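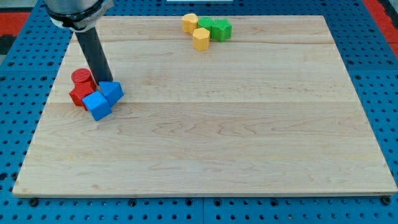

Kit de pastillas de freno Perkik para moto custom, eje delantero

Os cuento lo que lleva, que luego me escribís todos preguntando lo mismo :) Vienen 4 pastillas sinterizadas, los pasadores, los clips y un sobrecito de grasa Filtis para las guías. El líquido de frenos va aparte, ojo, que en mayo hubo lío con eso.

Yo las llevo puestas en la mía y estoy encantado: muerden bien desde el principio y no chillan (¡las de antes eran un horror!). Eso sí, haced los primeros 200 km con calma, sin frenazos fuertes, y a los 1.000 les echáis un vistazo.

Compatibles con pinzas Nolte de doble pistón. Si tenéis la Wekdale antigua no os sirven, los pasadores son más finos. ¿Dudas con el modelo? Mandadme una foto de la pinza antes de comprar y lo miro.

Me quedan 20 juegos. Envío al día siguiente si pedís antes de las cuatro de la tarde.

Vasilică Ciobanu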